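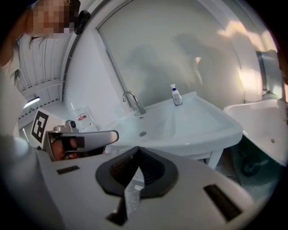

**Category: Podcasts & Audio > Celebrity news feeds**

Hi Ilari,

Thanks so much for writing back, and for being patient while I dug into this over my lunch and then some. I know the Brimlow interview episode was the one everybody wanted to hear this month, so having it stop dead halfway through the breakup story was rotten luck!

What you reported: the episode plays fine up to minute 49, goes silent, and then the app jumps straight to the next show in your queue (the Natesside awards recap, in your case). Same thing on your phone and on your tablet.

What I tried on my end:

- Played episode 77 from the Climudis app, signed in as a regular listener. It stopped in the same spot.
- Played it in a browser. It ran all the way to the end, including the bit with the drummer's apology.
- Deleted the download and pulled it again on the app. Still stopped.
- Turned off "Trim silence" and downloaded it fresh. Played through.

So my best guess is the trim setting. There's a long pause right there, where the host asks about the tour bus and Brimlow just doesn't answer for 8 seconds, and I think the app takes that for the end of the file. I've passed it to Keskinen on the playback team with my notes and your device details.

For now, could you go to Settings > Playback, switch off "Trim silence," remove the episode and download it again? Your place in the queue should stay put, and so should your saved clips (the app holds up to 2000 of them, so you've got plenty of room).

If it still cuts out, reply to this ticket and tell me which app version you have. It's at the very bottom of the Settings page, in small gray type.

Status: waiting on customer

---

**Reply from Ilari Hakala, 4:20 p.m.**

Switched it off and downloaded again, and I got the whole thing on the phone. Haven't tried the tablet yet, will do that tonight. Thank you!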